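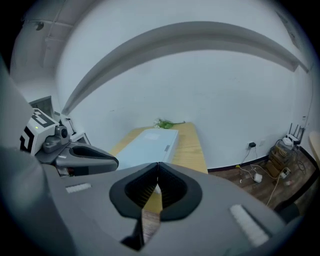
2 min read

Olesia Harasym maintains the planning software at Zukari, and most of her week goes to one number: how late the pose estimate arrives.

"The planner can live with a bad estimate if it knows it's bad," she said. "A late one looks fine and is wrong."

Her team replayed 223 logged runs in March. In six of them the planner had closed the fingers on a position 300 milliseconds old. The fix was a timestamp check before every grasp command.

"It's a dull patch," Harasym said. "I'd like more of those."

Next she wants to rewrite the replay tool, which still loads each log whole.

Contact | © 2023 Zukari | Back to top

Related
Calibration notes from Villalba
Vokport 6 release changes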